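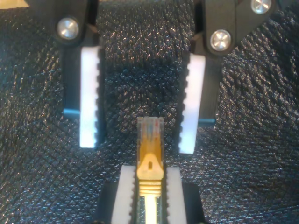

Ticket: Live stats and depth chart feed dropping out on match days
Opened: 2024-10-03
Product: Pradutik Sideline, club edition
Status: Closed by reporter

Hi all, I'm the analyst (and unofficial IT person, and occasional kit van driver) for the Floscombe American football club, and I'm hoping somebody can help before our next home game. We use Pradutik Sideline for our depth charts, snap counts and play tagging. It's been lovely all pre-season. Since the league games started, though, the coaches' tablets keep losing the feed, always in the second quarter, and always when our defensive coordinator wants to see who's been on the field on third down. You can imagine how popular I am.

What happens: I tag a play on the laptop in the press box, it saves fine, and the tablets on the sideline just don't get it. They still say Connected in green. If I leave them alone they catch up at half time, all in one go, so the secondary coach gets a whole quarter of coverage tags landing while he's trying to talk to his cornerbacks.

What I've already tried:

Restarted the tablets. Works for a drive, then it's back to being stuck.

Restarted the laptop. Same.

Logged everyone out and back in. This made it worse, as two of the coaches had forgotten their passwords and one of them blamed me for a blown coverage.

Updated the app on every tablet. No change that I could see, apart from the font being bigger.

Moved one tablet up into the press box with me and put it right next to the laptop. Still stuck at the same play as the ones on the sideline! So I don't think it's the wifi signal down by the bench, which was my first guess. 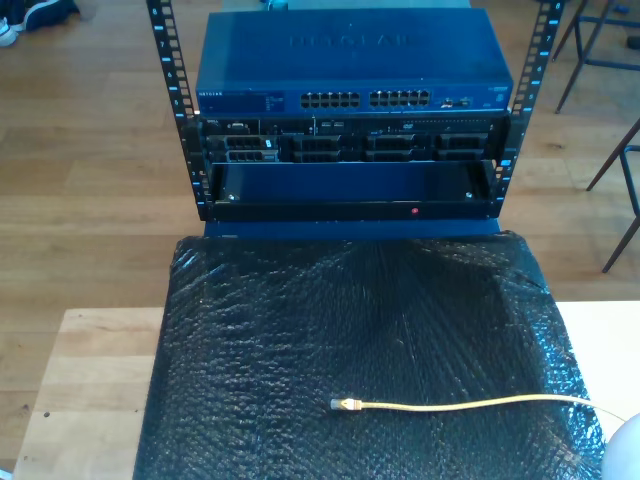

Blue Netgear switch at the top of the rack.

I've also pulled the export from our last home game, the one against Pangate. The last play the tablets got was play 70. On the laptop I'd tagged well past that by half time. The time before, they also stopped at play 70. I thought that was a coincidence until I wrote it down here, and now I'm looking at it and thinking it probably isn't. Does the app have a limit on plays per game? We run a quick offence and we'd got through a lot by then, plus I tag special teams separately, so every punt goes in twice (once for the kick, once for the coverage unit).

Reply from support

Thanks for such a thorough report. There's no limit on plays per game, but there is a limit on how many tags the tablets will hold before they want a full sync. Could you tell us how many custom tags you have set up, and whether "Sync full roster with each play" is on? It's under Settings, then Game Day, then Sharing.

My reply

Right, I've had a look. Custom tags: 100 on the nose. I'd like to say I didn't make all of those, but I did. When the new defensive backs coach came in he wanted press, off, bail and half a dozen other techniques marked for each corner and each safety, and I went a bit mad with it over the summer.

And yes, the full roster sync is on. I turned it on myself in pre-season when we were swapping players between first and second string every series, and it never crossed my mind to turn it off again.
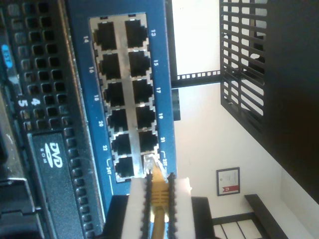 I should say that we do need some roster sharing, because we've had injuries at linebacker and the depth chart changes during games. If I turn the sync off completely, will the coaches still see it when I move somebody up? Last season on our old software (Simard, which we left because it crashed whenever it rained, or so it felt) we had to shout changes over the radio and I'd rather not go back to that.

Reply from support

You'll be fine. With that setting off, the tablets only receive the players you've changed. Try this:

1. Turn off "Sync full roster with each play".
2. Archive any custom tags you haven't used this season.
3. On each tablet, go to Settings, Storage, Clear game cache. Do this before kick-off and not during a game, as it removes unsent notes.
4. Set the refresh to 20 seconds.

My reply

Done all four at training tonight. I got the tags down to 13 that people really use, after a fairly heated chat with the secondary coach, who wanted to keep "bail late" and "bail very late" as separate things. He's got one "bail" now and a notes box.

Then I sat in the press box and put our whole scrimmage through it, and kept tagging old game film afterwards so I'd get beyond play 70. Sailed past it! All the tablets kept up, and when I moved our third-string linebacker up to second it showed on the sideline at the next refresh.

One small thing, the snap count column now sorts by surname instead of by number of snaps. Is that a setting?

Reply from support

Tap the column heading twice and it'll swap over. It remembers your choice for each tablet, so you'd need to do it on all of them.

My reply

Found it, thank you. Closing this one. We're away until November, so if it plays up again at home I'll open a new ticket and link back to here.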